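Bench tips: when an arm quits halfway through packing

I love a packing job on a two-arm bench, and I love it even more when both arms finish! Mine kept tripping out on snack boxes. One arm would reach in, stop dead, and throw a fault, always at full stretch (of course). I blamed the motor for ages, and it was the cable: a loop by the wrist had snagged on the elbow and was tugging its plug half out.

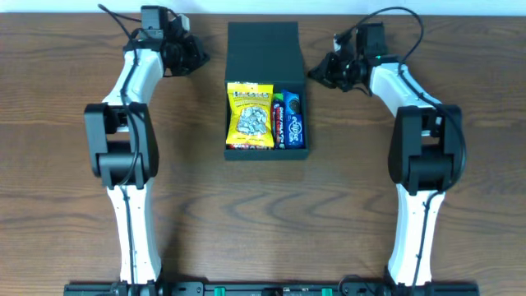 So now I check slack first. Cut the power, then move each arm by hand through its whole reach, box lid open, and watch the cable the entire way. If it pulls tight anywhere, give it more loop. If it droops near a joint, use a soft tie, snug but still able to slide. Zip ties pinch, so save those for the rail!

After any fault, wait 30 seconds before you power up again, and keep your fingers out from between the grippers. Run the first pass at slow speed with an empty wrapper. I've had 45 clean boxes in a row since, and I'm thrilled.

Contact Stirden Bench Notes | © Stirden | Back to top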